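Do highlighters ruin resale on used textbooks?

aretis_books
Cleaning out my shelves before I move in July and I've got 35 textbooks to get rid of. Most of them are marked up because I can't read without something in my hand. Do I list them as "acceptable" and hope, or just donate the lot? I've never sold a book online in my life so talk to me like I'm five.

coltonb
List them! I've sold used books on the side for years and a marked-up textbook still goes if the edition is current. Just say it plainly in the listing. What kills a sale is ink. Highlighter people shrug at, but pen notes in the margins get me complaints every semester. Students write in everything (I was just as bad, my desk looked like this all through school).
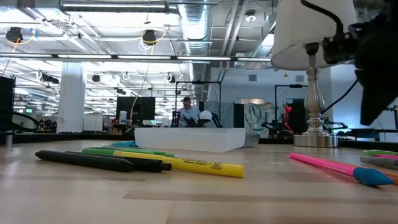 Pens, highlighters, a pink marker. The usual suspects.

So go through and sort by what got used on them. Yellow only, one pile. Pen, another pile, and knock up to 35 percent off those.

fanni_k
Disagree with coltonb on the pen thing. I go looking for copies with margin notes. My best chemistry book came from a stranger with tiny handwriting who had worked every problem in chapter 6, and I'd have paid extra for it.

coltonb
Sure, but you're one buyer, fanni. The other folks want clean pages and they're the ones who leave the reviews.

darlene_h
Whatever you decide, pack them right. I bought an atlas last year that came in a grocery bag with tape around it and every corner was mashed. Cut a piece of cardboard a bit bigger than the book, front and back, then wrap the whole thing so it can't slide.
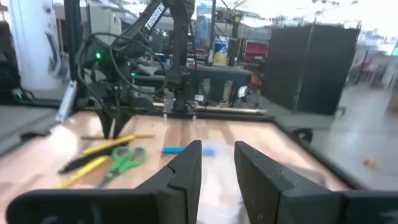

Score the cardboard first and fold it, don't try to saw straight through in one go. And write the address on the box itself too in case the label comes off. Media Mail is slow but it's the cheapest way I know to send a heavy book.

aretis_books
Ok this helps a ton. Fanni, I have a stats book that is basically all margin notes, want it? Just pay the postage.

fanni_k
YES. Messaging you now.

sawatzky_c
Check the edition before you do all that sorting. I boxed up a whole shelf once and most of it was two editions behind, couldn't give it away.

aretis_books
Ugh, ok, checking tonight. The nursing ones might be too old.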